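Flillness Housing Association
Kitchen and Worktop Inspection Checklist with Inspector's Comments
Premises: Vadisden House, shared kitchens, ground and upper floors
Period covered: March

Purpose

The checklist is to be completed for every shared kitchen before a new tenancy begins and at each routine inspection. Each item is to be marked Satisfactory, Attention or Fail. An item marked Attention must be put right within 14 days. An item marked Fail must be reported to the duty office before the inspector leaves the building, and the kitchen must not be used until the office has given its agreement.

Section A - Access and escape

A1. Kitchen door closes fully from any angle. Satisfactory.
Comment: The door on the upper floor is slow over the last part of its travel. The closer has been adjusted and the door now meets the frame.

A2. Route from the cooker to the door free of stored items. Attention.
Comment: A clothes airer was found open behind the door on the ground floor. Residents have been reminded by letter that airers are to be kept in the drying room.

A3. Fire action notice displayed and legible. Satisfactory.

A4. Floor covering sound, with no lifted edges. Attention.
Comment: The joint beside the fridge on the upper floor has opened. Temporary tape is not accepted as a repair under this checklist.

Section B - Fire and heat

B1. Heat alarm tested by the button. Satisfactory.
Comment: Both alarms sounded. The alarm in the ground floor kitchen is linked to the corridor and was heard at the far end.

B2. Fire blanket in its holder and within reach without leaning over the hob. Fail at first visit, Satisfactory on return.
Comment: The upper floor blanket had been fixed to the wall directly behind the rear ring. It has been moved to the right of the door.

B3. Clear space of at least 300 mm between the hob and any curtain, blind or paper towel holder. Satisfactory.

B4. Extractor filter clean. Attention.
Comment: Heavy grease on the ground floor. The filter is of the Pluleck pattern and can be washed, but it must be dry before it is refitted. A spare is kept in the store.

Section C - Electrical

C1. Sockets and switches undamaged. Satisfactory.

C2. No extension leads in use on the worktop. Attention.
Comment: One lead was feeding a kettle and a toaster together. It was removed with the agreement of the residents present. The request for a further double socket remains open from the previous inspection.

C3. Portable appliance labels in date. Satisfactory.
Comment: Appliances brought in by residents are not labelled by the Association and were checked by eye only.

Section D - Water and hygiene

D1. Hot tap reaches temperature and is marked. Satisfactory.

D2. Fridge temperature recorded. Satisfactory.
Comment: The record sheet had been filled in on both floors - a clear improvement on the last inspection.

D3. Waste bins lidded and emptied. Satisfactory.
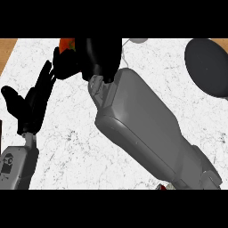

Inspection and comments: Michalík, Premises Safety, Flillness Housing Association

Section E - Worktops and surfaces

E1. Surfaces free of cracks, chips and open joints. Attention.
Comment: White marble with fine grey veining can make a small crack hard to find by eye. Inspectors should pass a gloved hand along every edge and look across the surface with a torch held low. A chip at the sink end of the ground floor worktop is to be filled.

E2. Worktop secure and level. Satisfactory.

E3. No acid cleaners stored or used near stone. Fail.
Comment: A descaler was found under the sink. It has been taken away, and the cleaning contractor has been told which products may be used.

E4. Chopping boards supplied and in good order. Attention.
Comment: 2 boards are deeply scored and are to be replaced.

Result

Vadisden House scored 80 against a pass mark of 80. The kitchens may remain in use. Items A4, C2 and E1 will be looked at first on the return visit, and the completed sheet is to be kept in the premises file with the alarm test record.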